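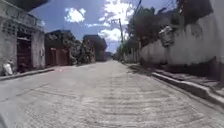 Why does concrete go hard?

Last updated: 2021-07-06
Reading time: 2 minutes

Concrete begins its life as something like thick porridge. You can pour it and push it with a shovel, and if you step in it you will lose your boot. The next day you can walk on it. Where did the porridge go?

Many people say "it dried". It is a good guess, but mud also dries, and when the rain comes it is mud again. Concrete stays hard in the rain. It can even go hard under water!

The secret is in the cement. Cement is a grey powder, as fine as flour. To make it, workers heat limestone and clay in a very big oven, to about 1,450 degrees. When the powder meets water, the two join together and make something new. Very small crystals start to grow. They look a bit like needles, and they hold on to each other and to the sand and stones in the mix. So the water is not only leaving. Much of it becomes a part of the concrete.

This takes time. After one day the concrete is firm, but it continues to get stronger for weeks. Builders sometimes spray it with water in hot weather, so that the crystals do not stop growing too early.

Why are there lines on some concrete paths? Before the path is hard, a worker can pull a stiff broom across it. The small grooves help your shoes to grip when it rains. The deeper lines, with more space between them, are a different thing. Concrete shrinks a little, and it likes to crack. The deep line tells the crack where to go.

Never touch wet cement with your hands. It can burn the skin, even if it feels cool.

Written by Benedito Quintana

Comments

Gruvberg: My daughter asked me this in December and I said "it dries". Now I must apologise to her.

Skondstead: What colour is it if you use white cement? We are in grade 4.

Benedito Quintana: Hello grade 4! Nearly white, if the sand is also light in colour.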